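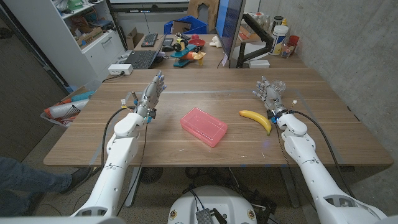

Section 4: Oiling and curing your Natmont table top

Welcome to the part of the guide most people look forward to, and thank you for sticking with us through all those leg bolts. Your top leaves our workshop sanded but thirsty, and the first few coats of oil are what give it its colour. On a straight-grained top with a warm brown tone, you'll want to work with the lines of the grain the whole way along, as any swipe across them will show up once the light hits it. Put the kettle on, open a window and give yourself an unhurried afternoon.

Before you start

You'll need the tin of Kirko hardwax oil from the accessories box, two lint-free cloths, the fine grey pad and a pair of gloves. The tin holds more than enough for three coats on the 2000 mm top, and for two coats plus a bit of touching up on the 2660 mm one.

CAUTION: Oily rags can heat up and catch fire by themselves. Lay them flat outdoors to dry, or soak them in a bucket of water before they go in the rubbish. Please don't scrunch them up and leave them in the shed!

1. Vacuum the top, then wipe it with a barely damp cloth. Leave it for an hour.

2. Stir the oil gently with a flat stick, right down to the bottom of the tin. Shaking it only fills it with bubbles, and you'll be chasing those for the rest of the day.

3. Pour out a small puddle and spread it with the pad in long, easy strokes from one end to the other. Thin is good (thinner than you think, really).

4. Wait 15 minutes, then buff off whatever is still sitting on the surface. It shouldn't feel tacky under your palm.

5. Do the edges and the underside lip the same way. They're easy to forget, and they drink a surprising amount.

6. Let the coat dry overnight, rub it back lightly with the dry pad, wipe away the dust and repeat from step 2.

NOTE: In cooler months, or anywhere damp, allow a second night between coats. If the colour looks patchy after the first one, don't fret, it nearly always evens out with the second.

7. After the last coat, keep hot mugs, wet glasses and tablecloths off the top for a full week.

For the Mayrhofer extension leaf, follow the same steps, with the leaf taken out and laid on a blanket. Fitting it is covered in Section 5.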